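Jolano folding diffusion panel, large

Stock updated 2026-05-18

The Jolano is a free-standing diffusion panel for portrait and small studio work. It goes between the lamp or window and the sitter and softens the light before it reaches the face. We stock it for hire and for sale. Most go out to school and family photographers who work in halls, gardens and front rooms and have to carry everything in from the car.

The frame is aluminium tube with corded joints, so the sections stay in order when you pull it apart. It packs into a shoulder bag 100 cm long. The feet turn flat for storage and lock with a thumb screw. On grass, use the pegs in the side pocket.
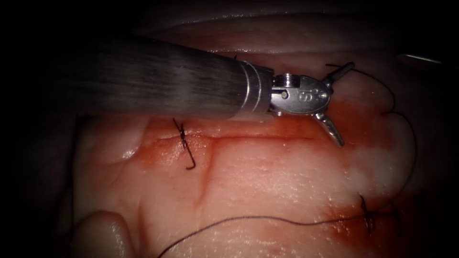
Two cloths are supplied, a half stop and a full stop. The full stop is the one to use for glasses, brass instruments, medals and anything else with a shine. Curved metal is harder to light than skin. The polished silver rings at the end of the instrument's dark shaft catch strong highlights, while the shaft itself only shows a soft band of light along the top, and you will meet the same difference with a trumpet held against a dark blazer. Move the panel closer before you change the power on the lamp. The cloths fasten with elastic loops at the corners and can be swapped with the frame standing.

Wash them at 30 degrees and hang them up damp. Do not tumble dry. Creases drop out overnight if the cloth is left on the frame.

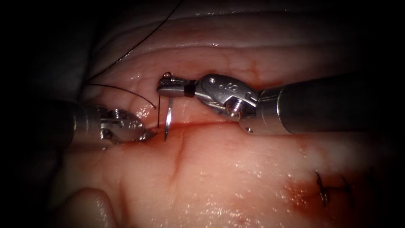 The grey Lacerda cloth sold before last October does not fit this frame. The loops are in a different place. If you have one, ring the shop and ask for Neusa Peixoto, who can sell you the adaptor clips at cost.

In the bag: frame, 2 cloths, 4 feet, pegs, spare cord.

Maximum lamp power behind the cloth: 400 W, LED or flash only. Do not use with tungsten lamps.

Optional: Verkska sandbag (one per foot is enough indoors), Prindier black backing for use as a flag.

Hire is by the day or the weekend. Collect from the counter after ten and bring it back dry. Hire bookings: Wagner Macedo. Repairs and spare joints: Rosimeire Rezende.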